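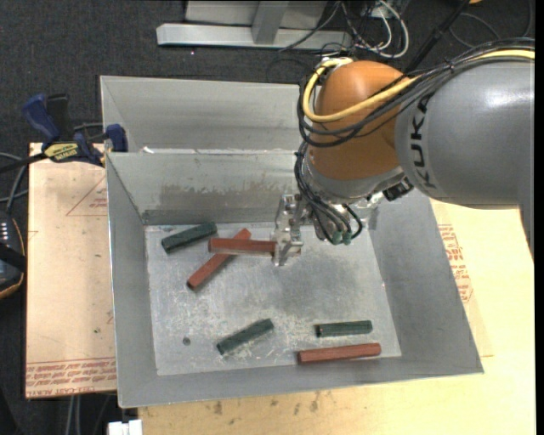 Hirkell Slope-Wall Parts Bin

Open-top sheet-metal bin, gray, with walls that lean outward. For loose blocks, castings and other solid parts.

Every bin maker says "built to last." We sell bins, so we've heard it plenty, and we'd take it with some salt. Bare metal scratches. Drop hard blocks on the Hirkell and the floor will show pale scrape marks, and the lower walls can pick up dark staining. If you need it to look new next October, buy something else and keep it in the office.

What the sloped walls do

The brochure from Stedholm, who make it, claims parts "flow to the center." Ours didn't. Rectangular blocks stay pretty much where they land, at whatever angle they like, and one will happily sit right at the foot of the back wall. The slope does give you more room to get at a block from above when it's close to a side. We think that's worth paying for. The word "flow" we'd have left out.

Size and stock

Inside floor length: 1000 mm
Length across the top rim: 1103 mm
Weight empty: 92 kg
Finish: bare metal floor, no liner
Part no.: Hirkell 5

Liners

Stedholm also sells a rubber liner. Telma Ulloa in our returns department has seen enough of them come back with curled corners that we stopped keeping it on the shelf. We can order one if you insist.

Customer comments

"Fine. It's a bin. Wish the rim were rolled a bit more on the short side." Surachet Bunnag, Cletley

"I was told the stains wipe off. Some do." Rattana Rungrueang

Before you order

Measure your doorway against the top rim, not the floor. Two buyers this year went by the floor size and had to send theirs back, and return freight on a bin this heavy is on you. No lid is offered. The bins do nest, though pulling them apart takes a hoist and some patience.

Price on request from Thongchai Intarasuk at the Forsyth counter, open until 4 p.m.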